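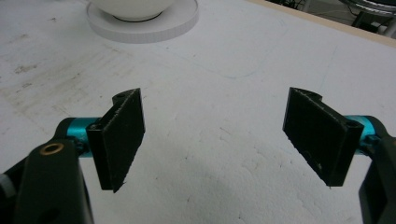 ## 3. Getting the Skivik up and running

You've got the Skivik out of its box (section 2), so now comes the fun part! Set aside an evening for it the first time. I can do the whole thing in 38 minutes, but I've set up a lot of these for Grerent customers and I still drop the little screws.

If your Skivik is a rental, the cartridge is already on the arm and you can skip straight to 3.3. If you bought yours through Gremusico, the cartridge comes separately in the small gray tin, and you'll want to start from the top.

### 3.1 What you need

- The turntable base, platter, belt and felt mat
- The Sveinbjörnsson cartridge, with its plastic needle guard still on
- The two short screws and two nuts from the tin (the long pair is for a different headshell, put them away somewhere)
- The small screwdriver and the tweezers
- The stylus scale
- The paper alignment card
- A big sheet of white paper to work on

The paper isn't in the box, sorry. Any plain sheet will do as long as it's a good size. The nuts are tiny and dark, and on a wood grain or a patterned cloth they just vanish. Leave a bit of table showing all the way around so you can see if something has rolled off. 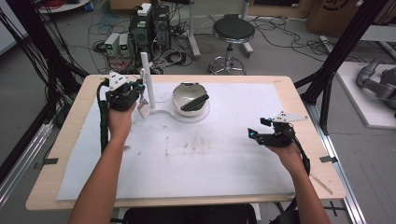 *Large white sheet laid over a light wooden tabletop, with the border left showing.*

### 3.2 Fitting the cartridge

**Caution:** Leave the needle guard on until I tell you to take it off. A bent needle can't be bent back, and the warranty doesn't cover it.

1. Unscrew the collar behind the headshell and pull the headshell straight out of the arm. It should slide. If it doesn't, the collar needs another half turn.
2. Find the four colored wires at the back of the headshell. They're thin as hair, so go easy.
3. Push each wire clip onto the pin with the matching color, using the tweezers. Hold the clip and never the wire. Red and green are the right channel, white and blue are the left.
4. Line the cartridge up under the two slots and drop the screws in from the top.
5. Start the nuts by hand. Finger tight is plenty for now, you'll be sliding the cartridge back and forth in a minute.
6. Slide the headshell back into the arm and tighten the collar.

**Note:** If a clip feels loose on its pin, take it off and give it a very gentle squeeze with the tweezers. If it won't go on at all, slip a toothpick inside and wiggle it. I've fixed more "dead" left channels with a toothpick than with anything else.

### 3.3 Belt and platter

1. Put the base where it's going to live. Moving it afterward means doing 3.4 all over again, so choose now. A heavy shelf is great. The top of a speaker is a terrible idea, and yes, I did that for years.
2. Turn the three feet until the bubble in the little round level sits in the middle.
3. Lay the belt around the inner ring of the platter. The shiny side faces out.
4. Lower the platter onto the spindle with both hands. It's heavy and it likes to pinch fingers.
5. Reach through the round hole in the platter, hook the belt with a finger and stretch it over the brass pulley.
6. Spin the platter by hand, a dozen turns or so, and watch the belt settle. If it climbs up the pulley, you've got a twist in it. Take it off and start again from step 3.
7. Put the felt mat on.

**Caution:** Don't plug in the power until the belt is on and the platter turns freely.

### 3.4 Lining up the needle

Okay, deep breath. This is the part people write to me about.

1. Lock the arm in its rest.
2. Put the alignment card over the spindle. The side with the two crosses goes up.
3. Take the needle guard off, pulling it straight forward.
4. Unlock the arm, raise the lift lever, swing the arm over the outer cross and lower it slowly.
5. Look at it from the front with your eye down at card level. The sides of the cartridge should run parallel to the printed lines.
6. If they don't, lift the arm, nudge the cartridge a hair and try again.
7. Do the same at the inner cross. You'll probably go back and forth between the two a few times. I do!
8. Once both look right, snug up the screws a little at a time, left, right, left, right. Check both crosses once more, as tightening loves to twist things.

I used to skip the inner cross, until Ivan Maksymiv borrowed my turntable and sent it back with a note that the last song on every side sounded like frying eggs. He was right.

### 3.5 Setting the weight

1. Turn the anti-skate dial to zero.
2. Screw the counterweight onto the back of the arm and turn it until the arm floats level.
3. Hold the weight still and turn only the numbered ring to zero.
4. Turn the whole weight toward you until the ring reads 1.75. (The stylus scale reads in hundredths and leaves out the point, so there you're looking for 175.)
5. Lower the needle onto the scale and check. Anything up to 10 over is fine. Under is worse than over, so if you're stuck between two settings, pick the heavier one.
6. Set the anti-skate dial to the same number as the ring.

**Note:** The scale switches itself off quickly. If it shows 200 with nothing on it, it woke up while you were leaning on it. Hold the button until it goes back to zero.

### 3.6 Plugging in

1. Turn your amp's volume all the way down.
2. Red plug to red socket, white plug to white.
3. Screw the thin ground wire onto the post marked GND.
4. Plug in the power supply last.
5. Put on a record you know well and don't love too much.

If you get a low hum, it's nearly always the ground wire, so try that before anything else. If one side is silent, go back to 3.2 and look at the clips. If it plays but sounds fast and squeaky, the speed switch is set to 45, and you can find that under the front left corner of the base.

Cleaning and belt changes are in section 4.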